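In Praise of the Slow Instrument

I have spent a fair part of my working life sitting next to a box in a cold field, waiting for the ground to say something. If you have never done electromagnetic soundings, I can describe the job quickly. You bury some electrodes, you lay out your magnetic coils (pointing the way they ought to point, which is harder than it sounds when your fingers have gone numb), you run the cables back to a recorder, and then you leave the thing alone for as long as you can stand to. The sun and the lightning do the rest of the work for free.

I bring this up because I keep being asked, usually by kind people with budgets, why we don't do it faster. At the November meeting of the Pliltunora groundwater project it came up again, before the coffee had even gone round. The airborne people had flown the whole lower basin in the time it took my group to finish 5 stations on the Calvo side. They had a lovely map, with colors. I had five wiggly curves and a truck with a broken heater, and I will admit that I felt a little sorry for myself.

But I want to make the case for those curves, and I'd like to take my time doing it.

A helicopter survey is a wonderful thing. It sees the top of the ground in great detail, and for shallow gravels and the edges of old river channels I would choose it every time. What it can't do very well is see deep, and the question at Pliltunora was always a deep one. The farms around Pluditz don't drink from the gravels anymore. They drink from the sandstone under the clay, and what they want to know is whether the salty water beneath that sandstone is creeping up toward their wells. The clay soaks up the airborne signal like a sponge. You can color the map any way you please below that, and it will still be mostly the computer's opinion.

The long recordings get through. They get through because we wait for the slow wobbles in the earth's field, the ones that take minutes to come and go, and those reach down past the clay without much trouble. Our longest record at Cola ran to 831 hours. I know how that sounds. A student of mine once worked out what we were spending on batteries and brought me the number on a folded piece of paper, as if it were bad news from the doctor.

It was worth it, though! In the first stretch of that record, the deep part of the curve wandered all over the place, and you could have drawn two quite different pictures of the salt water from it and defended either one. By the end the scatter had closed up, and one of those pictures had to be given up. I had been rather fond of it, too. I'd shown it to people.

My worry is that we are training young scientists out of this kind of patience. The grants are short. The reports come due every quarter, and a quarter with no new stations in it looks like a quarter in which everybody was asleep. So people pull their instruments early, move them down the road, and fill the map with more dots, each of them a bit worse than it should be. I have read proposals that promise 3584 soundings and say hardly a word about how long any one of them will be left in the ground. I would trade a great many of those for a few dozen good ones, with the cows kept off the cables.

I don't want to be unfair about it. Some questions really are better answered by lots of quick looks, and I've been wrong before about which kind of question I had in front of me. There is also the plain matter of money, and of landowners who were promised we'd be out of the pasture by calving. When the two sorts of survey are planned together from the start, they help each other enormously. The flights tell you where the clay is thick and where it pinches out, and then you know where a long station is worth the bother. At Pliltunora we did it the other way around, mostly on account of how the contracts were written, and we put 2 of our best stations in places where the airborne map would have told us not to.

So my request to the people who write the calls for proposals is a small one. Ask how long the instruments will stay out. Put a line for it on the form, right next to the line for how many, and let an applicant say "a month" without being made to feel lazy.

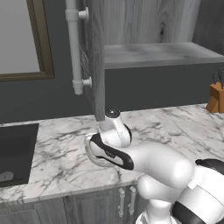 More essays on fieldwork and water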